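Wulell arm kit now open for trial orders

The Wulell tabletop kit is ready to ship from our Stostdale workshop. It is a single arm with a two-finger gripper, a bolt-down base and the Oh control software, and it is meant for labs and classrooms that want to teach a robot kitchen chores without building everything from scratch.

We have been running it on the kitchen set, the larger of the 2 object packs. The set mixes hard things and soft things – pots, a colander, a mug, a bowl, toy fruit, a plush toy – so the gripper has to deal with more than one kind of grip. A toaster oven shares the table with them, and the arm has to learn to work over and past it. 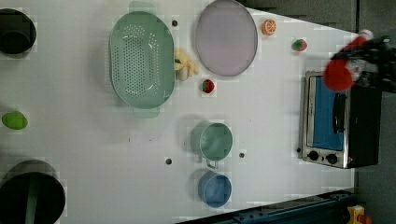
What you get

The base kit has the arm, gripper, power supply, overhead camera mount and a one-year Oh license. The Grammont object packs are sold separately. You supply the table and the computer. Any flat white or light gray top will do, and a plain surface makes objects easier for the software to pick out.

Setup takes 40 minutes if the holes in your table are already drilled. A paper drilling template comes in the box. Check it against the base before you start, as the first print run was slightly undersized and a few may still be around.

What it does not do well yet

Thin, flat items are hard. Plates need to be near the table edge so a finger can get under the rim. The software also loses track of dark objects in poor light, so put a lamp over the table.

Trial terms

Trials run 4 weeks and there are 80 places. If you keep the kit, the trial fee comes off the price. Return shipping is on us within the country – please hold on to the foam inserts. Orders placed by noon on Friday go out the following week.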